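Section 2: Setting Up the Simulated Arm Cell

By now you have Julix installed and the license check has passed. Good, because this is the fun part! By the end of the section you will have an arm standing beside a table, a gripper that opens and closes when you tell it to, and a cell you can knock to pieces and bring back with one key.

Before you start

Close any other program that uses the graphics card. Julix will run alongside a browser, but the contact solver gets choppy and you may end up chasing a grip problem that has nothing to do with your settings.

Loading the cell

1. Open Julix and choose File > New Cell > Tabletop.

2. In the Robot list, pick the Franka Emika arm with the parallel gripper. The arm loads in its folded pose.

3. Set the base on the platform next to the table, with the underside of the base flush with the platform top. Turn on Snap to Surface if you are placing it by hand.

4. Type 3748 in the Seed box. Every step in this guide was written with that seed, so your objects will land where ours did.

5. Click Build. Wait for the status bar to read Settled before you touch anything.

Caution: Do not drag the base after you click Build. The joint origins are fixed at build time, and a moved base leaves them behind. If it happens, delete the robot and go back to step 2.

Setting up the gripper

6. Open the Gripper tab and click Home. The fingers open all the way, then close until they meet.

7. Set Solver Rate to 2000. Lower values are fine for watching the arm swing through the air, but small objects need the finer steps.

8. Leave Finger Friction at its default for now. It is tempting to crank it up (we all do it), and then everything sticks like candy.

9. Jog the arm to a small object and line up the fingers on either side of it, pointing straight down. Close the gripper slowly with the slider and raise the wrist a little.
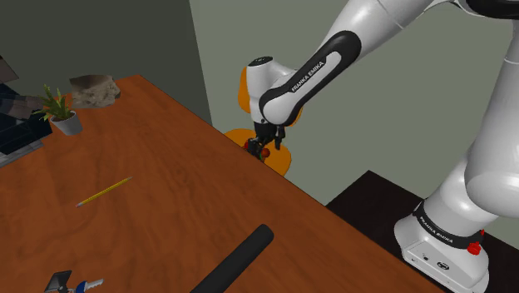 Vasanthi Alva wrote in after the first release of this guide to say that she gets better results by closing the gripper in two moves, one to touch and one to hold, with a short pause between. We tried it in the Skorholm test cell and loved it. Use the Two-Stage Close box in the Gripper tab if you want the same thing without working the slider.

10. Hold the pose and watch the Contact readout. Both finger values should be steady and close to each other. If one side reads zero, open the gripper, shift the wrist toward that side and try again.

11. Press R to reset. The arm folds, the objects go back to their seeded places, and you can have another go right away.

Note: Reset does not clear your saved poses. Use Poses > Clear All for that.

If the object shakes between the fingers

Check the solver rate first. An imported object may also have a collision shape much bigger than what you see on screen; press C to show the shapes. Models exported from Nava are the usual suspects, and the Rebuild Shape button fixes most of them in a few seconds.

If the arm stops partway

A joint has probably reached its limit. Open the Joints tab, find the value shown in red and jog it back toward the middle of its range. Then replan the move.

Saving your cell

12. Choose File > Save Cell As and give it a name without spaces. Atomside Player can open the same file, but it skips the Contact readout.

Go to Section 3 to record your first full pick and place.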